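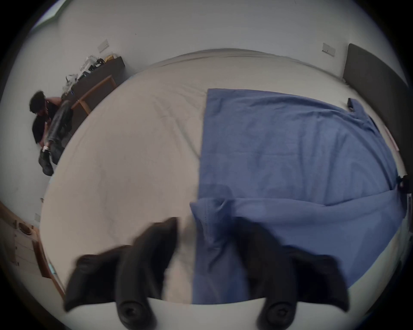 How do I get a duvet into its cover without the corners sliding out by morning?

Turn the cover inside out, reach in and take hold of the two far corners, grab the duvet corners through them and flip the whole thing over. Then tie or clip the corners before you close the open end. Most of the slipping we hear about comes from skipping the ties.

Irnis Home Bedding Help
Ticket 335
Opened 15/04/2021
Status: Solved
Product: Enberg duvet cover, blue, with Duman all-season duvet
Handled by: Perihan Akyol

Customer message

Hi! I love this cover, the color is great and it gets softer every time I wash it, but I have a daily fight with it. Every morning the duvet has gone down to the foot end in one big lump and I'm sleeping under two layers of cotton and nothing else. I've tried shaking it out. I've tried safety pins (ouch). Is the cover too big? Second thing, the fitted sheet lets go at one corner about twice a week, always on the same side. Help!

Reply 1, Perihan

Hello, and thank you for writing in! I do love a duvet question. A few things to check first:

Are there fabric ties sewn into the inside corners of the cover? The Enberg has them in all four, but they're thin and they like to tuck themselves into the seam after a wash.

Does the duvet have loops on its corners?

What are the length and width of the duvet when it's laid flat? Please measure it without pulling. The label gives the size before washing, so I'd go by the tape.

For the sheet, could you tell me how deep the mattress is, including any topper?

Customer reply

Found the ties! Three of them anyway. The fourth was rolled up so tight I thought it was a bit of thread. The duvet has no loops at all. It measures 200 by 200 cm. I don't know what the cover is meant to be but it looks like the same. Mattress plus topper is 35 cm.

Reply 2, Perihan

Perfect, that's most of the mystery gone. The cover is 200 by 200 as well, so the size is right and you can stop worrying about that. With no loops, the ties have nothing to hold on to. You have two choices.

Sew on loops. Cut four pieces of cotton tape, 11 cm each, fold them in half and stitch the ends to the duvet corners, right on the edge binding so you don't go through the filling. It takes one evening and it lasts for years. I did all of mine while watching a very bad movie.

Or wrap the tie around the corner itself. Pinch up the duvet corner until you have a little ear, wind the tie around it twice and make a bow. It holds better than you'd think, though you'll want to redo it after each wash.

Then the order of work, because this matters more than people expect. Do the two top corners first, flip the cover down over the duvet, tie the bottom two, and only then do up the opening. Hold it by the top corners and give it one good shake – one, not ten. If you shake and shake, the filling heads for the foot end before you've even slept under it.

About the sheet: ours is made for mattresses up to 30 cm deep, so yours is working at full stretch and the weakest corner gives up. Try putting on the stubborn corner first, then the one diagonally across from it, then the other two. If it still pops off, the Ollon extra deep sheet is the one that fits, and I can swap yours if you have the receipt.

Customer reply, four days later

It WORKED. I went for the little ears since I don't own a sewing machine, and the duvet has stayed put for three nights. The top left slipped once but I think my bow was lazy. The diagonal trick got me through the weekend and then the corner popped again last night, so yes please to the swap!

Reply 3, Perihan

Hooray! Three nights is a great start. Try a double bow on the top left – that usually sorts it. I've put the sheet exchange through, and the return label is on its way to your email. Please wash the new sheet once before you use it, on its own or with other light things. It's 100 percent cotton and will tighten up a little, and there's still plenty of depth left for your topper.

Internal notes

Sheet swap approved, standard to extra deep.
Asked the web team to add mattress depth to the fitted sheet page, above the color choices. They have it down for June.
Care card for the Enberg should say that the ties can roll into the seam. Text sent to print.
Ticket closed by P.A. Reopens if the customer replies.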